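Gallery: Table Work at Deten

In January our workplace, Deten, started to use hand-held grippers for the table tasks. Before, we cleared and set the tables only with our own hands. Now a part of each shift is done with the gripper, and up to 40 runs go to the Clulteck project in one day.

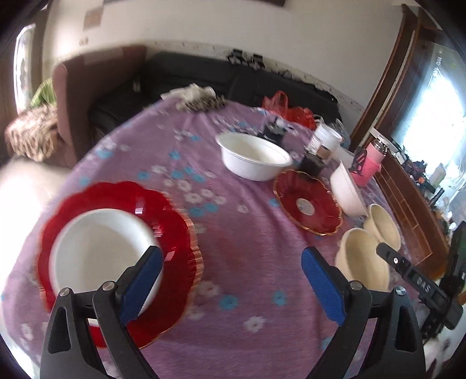
Bowls and plates on the flowered cloth, with the gripper open. The red plates are the favorite of our team.

The work became slower, and for some of us it is also more tiring for the wrist. But we talk more about how we do things, and I like this change. We have 1,713 runs saved until now. More pictures will be added after the Khoo visit.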